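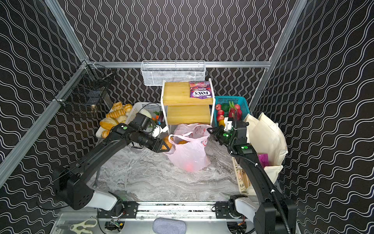 Sort groceries by weight and crush risk before bagging. Dense items form the base layer; bread goes in last. Keep produce in rigid open baskets until then, with fruit separate from vegetables, and hold rolls and pastries on a flat tray, as with the white one at left. A canvas tote should stand open before loading starts.

Load cans upright against the side of the tote. Snack packages fill the gaps. Limit bread to 2 layers.

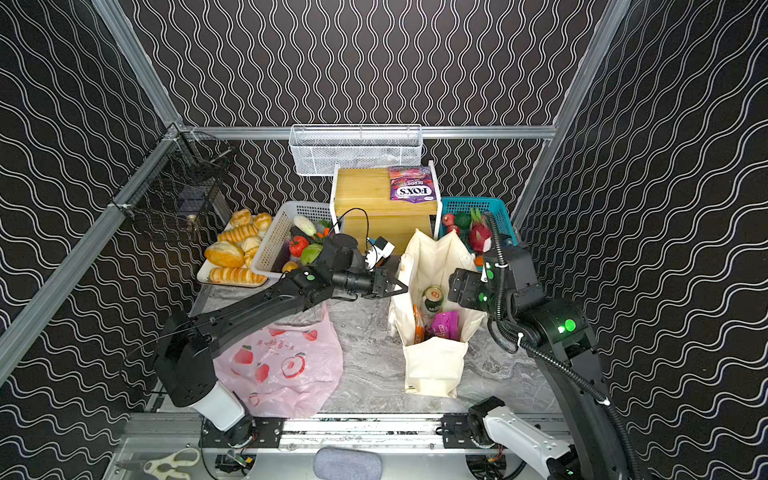 Tote with can and snacks; bread still on the tray.

Fold the handles outward while loading.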